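How I filter bad demos before training (the lazy way)

By Stella Mbwambo
214 shares | 17 comments

So you've got a pile of demos from hand-held grippers and your policy still fumbles everything. Been there! Before you go collect more, try throwing some away. On my Grestbridge tidy-up set I started with 3,414 clips, kept 1,849 of them, and the smaller set trained a better policy. I ran it twice because I didn't believe it.

Step one is marker tracking. Run your detector over every clip and log each stretch where a gripper's block goes missing. I drop any clip with a gap longer than half a second (yes, it hurts the first time).

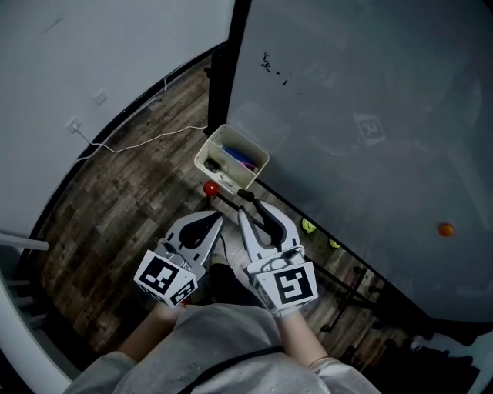
Both grippers over the floor, with the bin and the red ball just ahead.

Step two, look for shiny stuff. Whiteboards are sneaky, they can bounce a marker right back at you, and then your detector happily reports a gripper floating inside the board. I compare each pose to the one before it and toss anything that jumps more than a hand's width.

Step three is the boring one: trim the ends. I cut everything before the first finger movement and after the last release. My script, Stemach, does this in one pass, but a plain loop over the gripper widths works fine too.

Then retrain with the exact same settings and a fixed seed. Don't touch the learning rate! I changed mine halfway through once and had to redo the whole comparison.

Next up in September: the same filter on the Muriithi drawer clips, which are way messier.

17 comments | Share this post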